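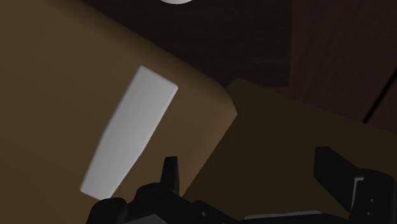
Is the Conari paint station worth buying for a home nursery or a small preschool room?

For most people who paint with little ones more than twice a week, it is. If the paints only come out on rainy Saturdays, a plastic tablecloth and some old yoghurt pots will do you fine.

I look after a mixed group of under-fives from my house in Lirnalgate, and we paint a lot. Sponges, potatoes, toy cars, hands, the lot. I'd been using the same wobbly easel since I started and it finally gave up in July (one leg went, mid-butterfly), so I've now had five months with the Conari and feel I can say something useful about it.

## What you get

It's a low table with a tray top, four places to stand, and a row of pot holders down the middle. There's a roll holder at one end for paper. You also get twelve lidded pots, a drying rack that hooks on the side, and a bag of screws with two more in it than I needed, which worried me for a whole evening.

Putting it together took me one nap time and a bit of the next. The instructions are all drawings. Step six is wrong, or at least mine was: it shows the tray lip facing inwards and it has to face out or the rack won't hook on. I did it their way, then undid it, then did it my way.

## How it's been with the children

They love it! I had expected arguments over the pots because there's one row for everybody, but it's gone the other way and they pass colours across to each other without me saying anything. My two-year-olds can reach the near pots and not the far ones. The nearly-fives can reach everything, including each other's paintings, so I sit the calm one in the middle.

The height is set for threes and fours. You can lower it a notch for the tiny ones, but you need the hex key and about as much patience as it takes to get four pairs of wellies on, so I've left it where it is.

The tray is the best part. It has a proper raised edge and the paint water stays in it. We did frozen paint cubes in the summer (ready-mix in an ice tray with lolly sticks stuck in, lovely on a hot day) and the whole lot melted and sloshed about and my floor was fine. On the old easel I'd have been mopping until tea.

## The paper roll

I have mixed feelings about this. The roll that comes with it is thin and goes to holes if you so much as show it a wet brush. I swapped to the Coman heavy roll, which fits the holder if you take the cardboard end caps off, and it's much better. It tears cleanly too, mostly. A roll lasted us from the start of September to the week of the leaf prints, when we got through yards of it in two mornings.

The holder squeaks. A dab of petroleum jelly sorted that out for a while and then it came back.

## Cleaning

Warm soapy water on the tray does nearly everything. Red has left a pink shadow near one corner that I can't shift, and I've stopped trying. The pots go in the top of the dishwasher and so far none have warped, but the lids are a different story – two have gone a bit wavy and don't click any more. I wash the lids by hand now.

Glitter gets into the groove round the pot holders. An old toothbrush helps.

The drying rack holds eight sheets and with my lot that's one go each and then we're back to pegging things on the airer. I'd happily pay for a second rack but I can't find anywhere that sells it on its own. I asked Votisside, where I bought the set, and they said they'd pass it on. Their delivery was good, by the way, and they swapped a cracked pot without any fuss.

## Things I'd change

- Thicker paper in the box, even if there's less of it
- A height setting you can do by hand
- Somewhere to put the brushes! They roll off the end and under the radiator
- Rubber feet that stay on. I've glued mine

## Who I'd buy it for

Childminders, preschool rooms with a wet corner, and families with two or three small ones close in age. For one child on their own I think it's too much table. Folded up it still takes the space of a pushchair, so have a think about where it'll live before you order. Mine stands behind the playroom door and I catch my hip on it most mornings.

I'd give it four out of five. We're off until the new term now, and the first thing planned for January is snowy handprints with white paint on blue paper, so I need to order another roll before then.

*Posted December 28, 2021*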